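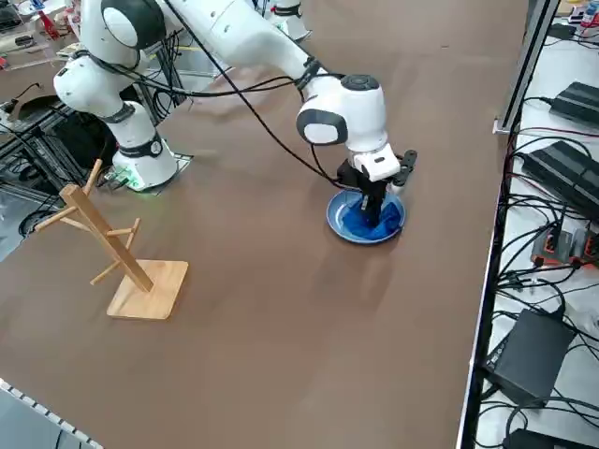

Blue cloth on its blue plate, mug tree over on the left

Search this forum Search Advanced search

We use cookies to keep you logged in and remember your settings. Accept all / Manage

Mirkham Home & Kitchen Forum > Kitchens > Small things

Does anyone else keep the dishcloth on a plate?

pegsandmugs
Posts: 188

I've been having a slightly daft argument at home about where the cloth should live. For years it hung over the tap and drove me mad, because it slid off into the washing up bowl every single time. So I've started putting it on a spare plate, a shallow round light blue one that I never use for food any more. Cloth goes in the middle, all scrunched up, and the plate catches the drips. I love it! My other half says it's a plate of wet rag and I should be ashamed of myself.

The other half of the question is the mug tree. It's plain pale wood and I got it from Stoica in February. I'd like it to stay on the table along with the plate and cloth, but do they go together or does it just look like clutter?

One of the plate and cloth a bit closer, so you can see the two blues. The cloth is much the stronger colour. 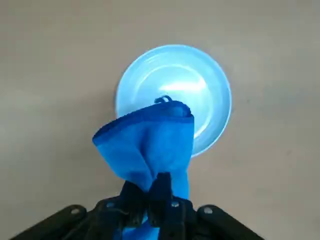 Re: Does anyone else keep the dishcloth on a plate?

tallowtin
Posts: 1,379

Sorry, I'm with your other half. A cloth left in a heap never dries in the middle, plate or no plate, and after a day it smells like a pond. Hang it up. Over the oven door handle if the tap's no good.

Nice blue though.

Re: Re: Does anyone else keep the dishcloth on a plate?

pegsandmugs

Oh, I wash it every night, it's not festering there for a week! And I've got 17 of the things in the drawer so there's always a clean one. But fair enough about the middle, I hadn't thought of that.

I tried it the other way too, with the cloth off the plate and just left on the table, and the plate pushed further over.
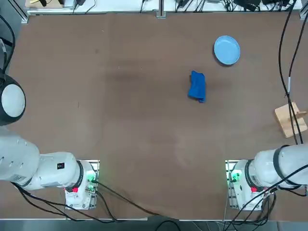 I don't like it as much. It looks as if somebody wiped up and wandered off halfway through - which in my house is usually exactly what's happened. With the plate under it, at least it has a place to go back to. My mum had a saucer for the teaspoon and I suppose I got it from her.

Re: Does anyone else keep the dishcloth on a plate?

nindthorpe_nan

Saucer for the teaspoon, yes!! Still do that. I'd keep the plate but fold the cloth. Once in half and once again, and lay it across so the air gets at it. Mine last up to 2 years like that before they go to the shed for the bikes.

As for the mug tree, leave it out. What's the point of one in a cupboard? I had a Pirkivum one for ages and only gave it up when a peg snapped.

Re: Does anyone else keep the dishcloth on a plate?

tallowtin

Folding's better than scrunching, I'll give you that. Still wouldn't put it on a plate. Somebody will come along and put a biscuit on it.

And mug trees gather dust, sorry nan. All very well if you use every mug every day, but I found the top ones had a grey ring inside. Hooks under the shelf for me.

Re: Does anyone else keep the dishcloth on a plate?

pegsandmugs

Right, folded it is. I've gone for the cloth folded next to the plate while I make up my mind, with the mug tree staying put. Much tidier already, I think?
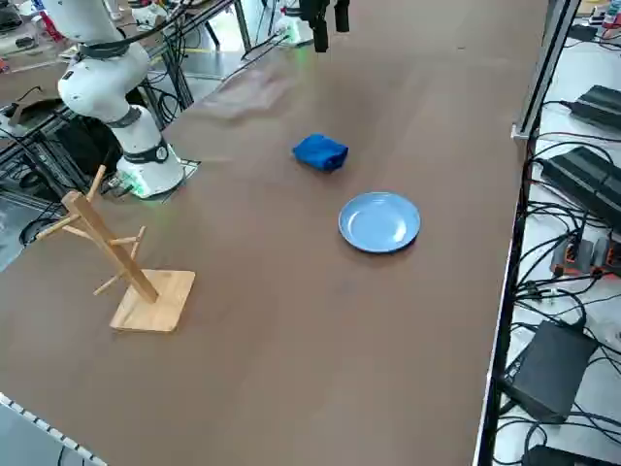 Posted by Cremilda Sales (moderator), 10/12/2020

Moving this over from General as it's really a kitchen thread, hope that's all right. My own vote is plate, folded cloth, and the mug tree a good arm's length away so you aren't dripping on the base every time you reach for the cloth. Bare wood marks badly if it keeps getting splashed. I rub a bit of oil into ours now and then and it's come up lovely.

Catinca Ghiță had a long thread on oiling wooden kitchen bits a while back, if anyone can find it. I had a quick look and gave up.

Re: Does anyone else keep the dishcloth on a plate?

nindthorpe_nan

I think it was under Cleaning. She used the same oil as for her chopping board, if I remember right. I'll have a look after tea.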